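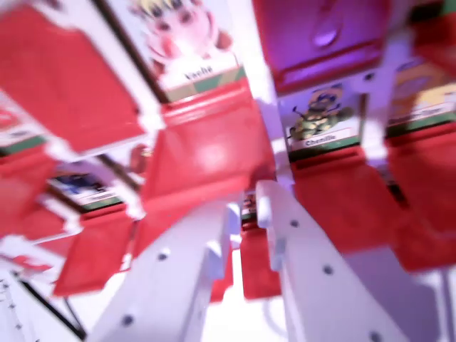 4. Setting up the overnight leg movement recorder

Applies to: Nurkik ankle recorder, firmware 2 and later
Last revised: Sep 10, 2024

This section covers fitting the recorder, starting a night recording, and sending the data to the sleep clinic. Read section 3 (Charging) first. The recorder logs movement only. It does not treat restless legs or any other condition.

4.1 Before the first night

1. Charge the recorder until the status light stays green.
2. Install the Zomgate app on a phone and sign in with the patient code printed on the clinic letter.
3. Turn on Bluetooth and hold the recorder within 2 feet of the phone.
4. Press and hold the side button until the light blinks blue. The app shows "Paired."
5. Check that the time in the app matches local time. The recorder takes its clock from the phone at pairing and does not correct it later.

Note: Pair again after crossing a time zone.

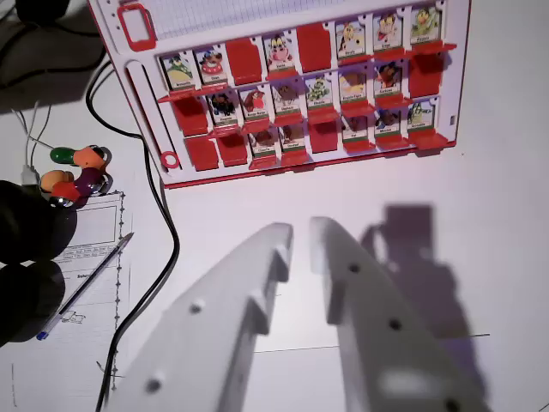 4.2 Fitting the strap

1. Sit with the foot flat on the floor.
2. Place the recorder on the outer side of the leg, just above the ankle bone, with the side button facing up.
3. Close the strap. One finger should fit under it.
4. If the clinic supplied two recorders, fit the one marked L on the left leg and the one marked R on the right.

Caution: Do not fit the strap over broken skin, a fresh scar, or a compression stocking. Remove it if the foot becomes numb, cold, or swollen.

Do not swap the recorders between nights. The report software treats each leg as a separate channel.
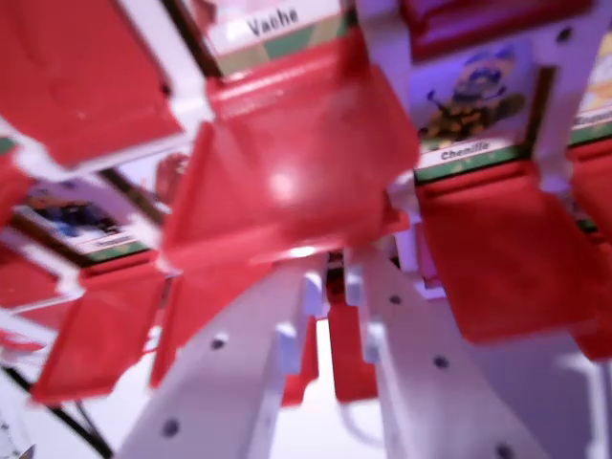

4.3 Starting and stopping a recording

1. In the app, tap Start Night. A 20-minute rest period begins, during which movement is stored but not scored.
2. Lie down and turn off the light.
3. If you leave the bed, press the side button once on the way out and once on return.
4. In the morning, tap End Night before removing the strap.

The memory holds 200 hours. When it is full, recording stops and the light turns amber. Older nights are not overwritten.

4.4 Sending data

1. Connect the phone to Wi-Fi.
2. Tap Send to Clinic. Keep the app open for the whole transfer.
3. Wait for the message "Received by Promanent."
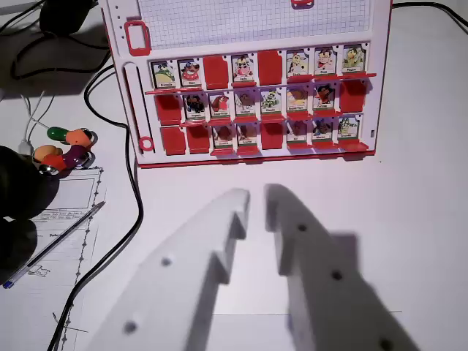
What happens if I forget to tap End Night?

The recorder closes the file after 30 minutes without movement, provided the strap is off. The night can still be scored, but the clinic may ask for the time you got up.

4.5 Cleaning

Wipe the case with a damp cloth. Hand wash the Thibodeau strap in cool water and air dry it. Do not immerse the recorder.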